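Search the site
Search talks, notes, people
Reading time: 4 minutes

The Play Shop Corner: speaker notes
Chathurika Dewan, Nemcombe early years evening, 26 November 2024

Start slowly, let people find their chairs. Say thank you to Anwara Weerasinghe for the invitation, and for the tea.

I want to talk about play food tonight, and I know that sounds like a small subject to bring you all out in the dark for, but bear with me. When we set up the shop corner at Biltside in June we had a budget of 293 pounds, and nearly all of it went on shelving. The vegetables came last, as they always seem to (pause, people usually nod at this).

Tell the story of the first week. Everything went in one big box, and the children did what any of us would do – they tipped it out and walked off. Dinesh Gamage suggested open baskets, low down, and a handful of things in each. Mention that we still argue about how full is too full!

Move on to choosing the food. I do like a mixed basket, with things that are nearly alike sitting next to things that aren't. Two aubergines of different sizes will get a four-year-old talking far longer than a whole row of identical apples. Ask the room what they call an aubergine at home, and leave plenty of time, they'll want to tell you.
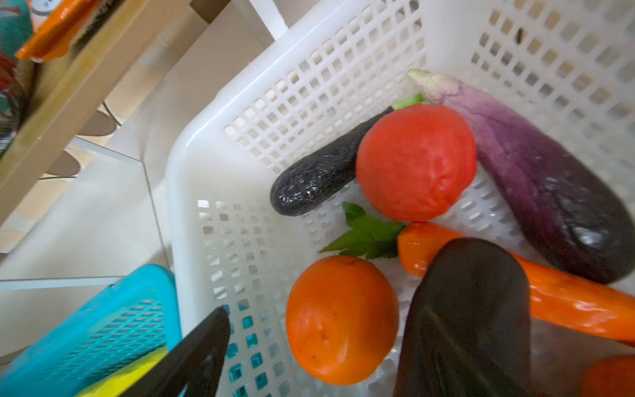
Slide 5: White basket with aubergines, a tomato and a carrot with its leafy top.

Let them look for a bit. Point out the long aubergine, pale at the stalk end and going down to nearly black, and say how good that is for words like "lighter" and "darker". The carrot tops are lovely for little hands to talk about too – feathery, bushy, whatever they come up with.

Finish with tidying up. Ours goes to a song, Catalina's, which I will not be singing. Questions, then Catalina Orellana on water trays.

Recent talks
Water trays without tears
Dressing-up rails and where to put them
Junk modelling on a wet Friday
Reading corners for small rooms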